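Workshop notebook, Retamal room
March 2018

Started on the cup shelf, which Roya has been calling the cup problem since November. The idea is still to settle on one rinsing cup for the Mestau washrooms, one that small children will pick up without being asked and adults won't throw out the first week. Keyvan's position is that any cup is fine. Keyvan is not doing the ordering.

Put the white covering back on the table first. Bare wood hides the small cups' edges in my sketches and I got tired of redrawing them.

Spent most of the morning on the cream one made like a pile of swim rings. It has three rings, the widest at the top, and an orange knob on the side of the rim that I wrote down as a beak and Fereshteh wrote down as a spout. We have agreed to write "knob" until one of us gives in. There is lettering along the bottom ring, beginning THE TOOT, and I'd like it noted that I did not choose the cup for that. 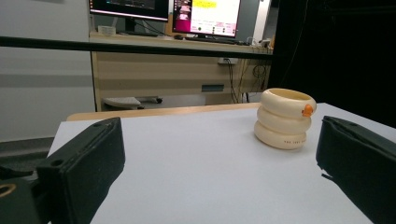
Fereshteh wants the outline drawn at full size before we talk about grip at all, so that went on the list. My own worry is the grooves between the rings. Toothpaste will find them. Parviz says a bottle brush will do it, and Parviz has never, to my knowledge, owned a bottle brush.

Tried the Plekosik sample after lunch. Straight sides, 8 cm tall, very sensible, about as lovable as a drainpipe. It stacks, though, and Pouran has to fit 20 of whatever we pick into a cupboard she describes as "theoretical." Stacking may end up deciding this whole business – a pity, as I had prepared remarks on color.

Zandlow quoted 13 days for delivery and then called back to ask what we meant by a cup. Sent them the sketch.

To do:
Full-size outline, ringed cup (me)
Measure the cupboard, if it exists (Pouran)
Ask Roya whether the handles rule still stands or was only a mood
Toothpaste test, 2 cups, leave overnight, Parviz to clean

Fereshteh has now penciled "spout" in the margin of my page. Rubbed it out.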